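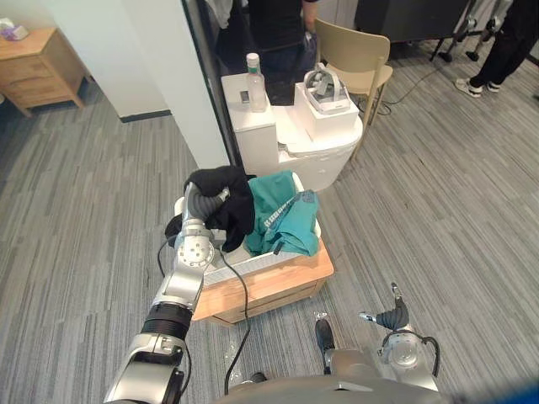 5. Collectors and the Rasbridge reissues

Figure 2. Grey multi-fingered robot hand gripping a black garment at the edge of a white laundry basket, with a teal-green garment beside it.

The Rasbridge reissues were the part of the study we most looked forward to writing up, and they did not let us down. Rasbridge is a small maker of diecast buses and vans whose early castings had gone out of production long before most of our participants began collecting. When the firm brought back the Lozano delivery van, using the old body tooling with a new base, it gave us a wonderful chance to watch people decide, in their own words, what counts as "the same" toy.

We spoke with 33 collectors, most of them at swap meets and a few by telephone. Each was asked to bring or describe one original and one reissue and to tell us how they kept them. Almost everyone had far more to say than our question sheet allowed for! One interview planned for half an hour ran until the hall lights were being switched off, and we came away with a very good account of how wheel styles changed over the life of the casting.

Wheels, in fact, came up more often than paint. We had expected colour to lead, as it did in Quezada's earlier work on boxed train sets, and our coding scheme was built on that guess. It had to be redone. Collectors of the Lozano van look first at the axle ends, then at the tread, and only then at the body. A reissue with the wrong wheels was called "a nice van" but was shelved apart from the originals. A repainted original with its proper wheels usually kept its place in the row, even where the repaint was poor.

Packaging split the group in a way we found fascinating. Those who had started as children mostly opened their reissues on the day they bought them. Those who had come to the hobby as adults were more likely to buy two, one to open and one to keep on its card. Several people did both, depending on the card art, and spoke with real affection about the Zisano artwork used on the June release, in which the van is shown crossing a flooded ford with its rear doors open. The doors do not open on the toy, a point raised with great good humour in nearly every interview.

Price mattered less than we had thought. The reissue sold at a fraction of what an original fetches, and over 50 listings in our sale records show originals holding their value after it appeared. Arellano has suggested that a cheap reissue brings new people to a casting and so helps the older versions along. Our records fit that idea, though they cover too short a time to settle it, and we would love to see someone repeat the exercise with a less popular model.

A last group of remarks concerned storage. The foam trays sold by Cloltex were praised for travel and disliked for display, and many collectors had built shelves of their own to suit the height of the van. We return to these shelves, and to the lively question of whether vans should face left or right, in the next section.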